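お菓子便・備品便 打ち合わせ 議事メモ(11月分)

場所:まじゅんぶん(Majimbun)2階、奥の作業部屋
時間:15時すぎ〜16時40分
進行:イクサン・ソパクア
記録:持ち回り(今回は三班)
配布:各班の連絡係、ルルケン(Rurken)側窓口

※走り書きのまま回します。抜けがあれば余白に追記してください。

1.前回の宿題

・申込書の様式。新しいほうに統一。古い様式は今月末で受付終了。
・送り状の控え、二班の分がまだ出てない。次回までに提出。
・鍵の受け渡し時間。17時では早いとの声。18時に変更、先方も了承済み。
・棚のラベル貼りかえ、半分で止まってる。続きは一班で。

2.今月の申込み状況

・申込み全部で61件。うち41件が菓子のみ、残りは菓子と日用品の混載。
・混載が先月より増えた。箱の大きさが合わないとの指摘あり(→4へ)。
・送料込みの集金、一件956円で据え置き。値上げ案は見送り。エブデン(Evden)の運賃改定の知らせが来てから再検討。
・集金袋の名前の書き方ばらばら。班名、氏名、件数の順で。

3.仕入れ

・チョコ類は早めに押さえる。寒くなってからのほうが傷みにくいが、12月は品薄になる。
・袋入りの小粒チョコは人気。ただ袋がすべるので積むと崩れる、と二班から。
・オレンジ風味は好みが分かれる。去年残ったので今年は控えめ。イクサンさんは増やしたい意見。多数決せず、据え置きで次回持ちこし。
・せんべい、割れの苦情一件。入れる順番の問題か。
・トリリア(Trillia)の見本、味見した人の感想が集まってない。紙を回すので一言でいいから書いてくだい。

4.箱と詰め方(時間の大半これ)

・ふたなしの浅い箱を使う班と、深い箱を使う班に分かれてる。どちらかに決めたい。
・浅い箱の利点:中身が一目でわかる。検品が早い。持ち手の穴があると運びやすい。
・浅い箱の難点:ふくらんだ袋がふちより上に出る。重ねられない。
・深い箱の利点:積める。ただし底のものが見えず、入れ忘れに気づきにくい。
・一班から、詰める時は浅い箱、発送前に深い箱へ移す案。二度手間では、と三班。
・結論:年内は浅い箱で詰める。混載のみ深い箱を可とする。

詰め方の申し合わせ
・大きい袋を奥に立てる。小さいのは手前。
・商品名が見える向きで入れる。裏返しだと検品で引っかかる。
・空気の多い袋は無理に押さない。破れる。
・透明の袋は口をねじったまま入れない、折って下に入れこむ。
・箱一つの重さの上限、前に決めたとおり。書き込みは壁の表を見ること。
・紙ものや日用品の大袋は菓子の箱に入れず横に置く。伝票は別。

5.作業台まわり

・台の上に私物を置かない件。飲み物は窓ぎわへ。
・筆やペンはペン立てに戻す。今月マーカー2本行方不明。
・かご類は台の奥側に寄せる。手前は箱の場所。
・つぶした段ボールは立てかけず、ひもで縛って廊下へ。置き場がいっぱいなら一階に声かけ。
・台ふきは終わりの班が担当。チョコのかけらが木目に入ると取れにくい。
・テープ台、刃がにぶい。替え刃は購入済み、交換まだ。

6.日程

・詰め作業、次は13時開始。遅れる人は連絡係へ。
・発送は40箱を超えたら二回に分ける。超えなければ一回。
・車の手配は二班。エブデンの集荷は夕方の便で。
・雨の場合の屋根の下の順番、まだ決まらず。

詰め作業、チョコの袋まわり
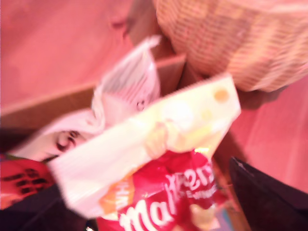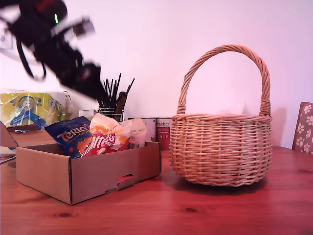 7.その他

・混載用の深い箱、在庫が少ない。ルルケンに追加を頼む。数は一班がまとめて連絡。
・あて名の字が薄いとの指摘。太いほうのペンで書くこと。
・賞味期限の控え表、列が足りないので横向きに作り直す。担当は三班。
・返品の扱い。未開封なら引き取り、開封後は各班で処理。例外なし。
・お茶当番は一巡したので最初に戻る。
・オレンジ風味の件、イクサンさんから再度発言。次回の議題の一番目に入れる事で了解。
・味見の紙は帰りに入口の箱へ。

8.宿題一覧

一班:棚ラベルの残り、深い箱の必要数
二班:送り状の控え、車の手配、テープ台の刃
三班:期限の控え表、味見の紙の集計
イクサンさん:運賃改定の問い合わせ、仕入れ表の直し

質問
Q 菓子のみの申込みに後から日用品を足せるか。
→ 締切前なら可。申込書は書き直し。線を引いて足すのは不可。

Q 箱に手紙を入れていいか。
→ 可。封をして一番上に。伝票の上には重ねないこと。

Q 班をまたいで手伝ってもいいか。
→ いい。その日の検品の署名は元の班の人で。

次回は同じ部屋、15時から。控え表の見本を三班が持ってくる。欠席の連絡は前日まで。

以上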